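발전기를 빌려 써 본 뒤로 장비 대여의 재미에 푹 빠졌습니다

저희 동네 마당 음악회 준비를 돕게 되면서 처음으로 이동식 발전기를 빌려 봤어요. 원래는 공원 관리동에서 전기를 끌어다 쓸 생각이었는데, 무대까지 케이블을 늘이자니 길이도 길이고 중간에 사람들이 다니는 길을 두 번이나 가로질러야 하더라고요. 그래서 스턴브리지 쪽 대여점에 전화를 걸었습니다. 가게 이름은 드리브몬트. 전화 받으신 분이 얼마나 친절하던지, 제가 "앰프랑 커피 머신 정도요"라고 얼버무렸더니 기기 뒷면에 붙은 소비전력을 전부 적어서 다시 전화하라고 하셨어요. 숙제를 받은 기분이었는데 이게 또 은근히 재미있습니다!

집에 있는 가전제품을 뒤집어 보면서 숫자를 적다 보니 의외의 범인이 커피 머신이었어요. 스피커와 믹서는 생각보다 얌전한데, 물을 데우는 물건은 정말 전기를 많이 먹습니다. 여기에 모터가 들어간 냉장 쇼케이스까지 더하면 켜지는 순간에 확 치솟는 기동 전류도 따져야 하고요. 결국 합계가 8kW 가까이 나와서, 여유를 두고 15kVA짜리 디젤 발전기로 정했습니다.

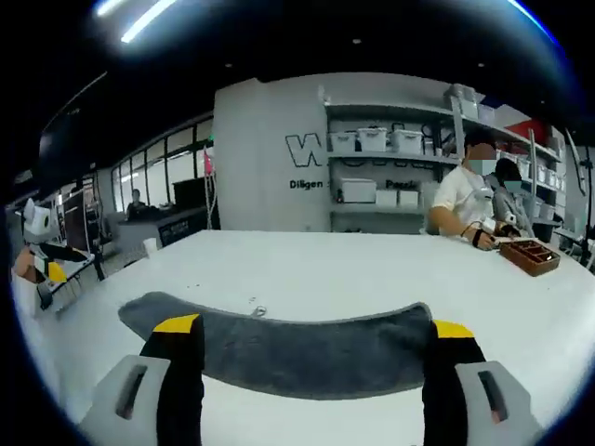

글쓴이 아유바 알하산 (Ayuba Alhassan)
2018년 7월 9일

기계는 행사 전날 오후에 트레일러에 실려 왔습니다. 방음 케이스가 씌워진 제품이라 소리가 궁금했는데, 와, 10미터쯤 떨어지니까 옆 사람과 평소 목소리로 얘기가 되더라고요. 예전에 캠핑장에서 들었던 그 털털거리는 소형 발전기하고는 완전히 다른 세계였어요. 무대 뒤 잔디밭 말고 자갈 깔린 평지에 세웠고, 배기구는 객석 반대쪽으로 돌려 놓았습니다. 바람 방향도 봐야 한다고 기사님이 알려 주셨는데 저는 거기까지는 생각을 못 했네요.

접지봉을 박고 분전함을 연결하는 일은 베드나레크라는 전기 업체에 맡겼습니다. 이건 꼭 전문가에게 부탁하세요. 작업하시는 걸 옆에서 구경했는데 누전차단기를 회로마다 하나하나 눌러서 시험하시더라고요. 커피 부스와 음향을 서로 다른 회로로 나눠 달라고 한 것도 잘한 일이었어요. 리허설 때 커피 쪽 차단기가 한 번 떨어졌는데(누가 전기 주전자를 몰래 꽂았습니다) 음악은 끊기지 않고 계속 나왔거든요!

연료 얘기도 조금 할게요. 대여점에서 탱크를 가득 채워 보내 주고, 반납할 때 쓴 만큼만 정산하는 방식이었습니다. 저는 중간에 떨어질까 봐 걱정이 돼서 계기판을 수시로 들여다봤는데, 저녁 공연이 끝날 때까지 바늘이 절반도 안 내려갔어요. 부하가 낮으면 연료도 그만큼 덜 쓰긴 하지만, 디젤은 너무 약하게만 오래 돌려도 좋지 않다고 합니다. 무조건 큰 걸 빌리는 게 답은 아니라는 얘기죠. 다음에는 한 단계 작은 모델도 견적을 받아 보려고요.

빌리기 전에 물어보면 좋은 것들도 적어 둡니다. 배송 차량이 들어올 수 있는 길 폭, 소켓 종류와 개수, 밤에 고장 났을 때 연락할 번호, 그리고 케이블 보호 덮개가 대여료에 포함되는지. 저는 마지막 걸 빼먹어서 덮개 2개를 당일 아침에 급히 추가했습니다.

12월에는 세르켄트에서 겨울 장터가 열리는데, 거기서는 조명탑까지 같이 빌려 볼 계획이에요. 해가 일찍 지는 계절이라 벌써부터 기대됩니다. 추운 날 디젤 시동이 잘 걸리게 하는 예열 장치도 궁금해서 드리브몬트에 또 전화해 볼 참입니다. 써 보신 분 계시면 댓글로 알려 주세요!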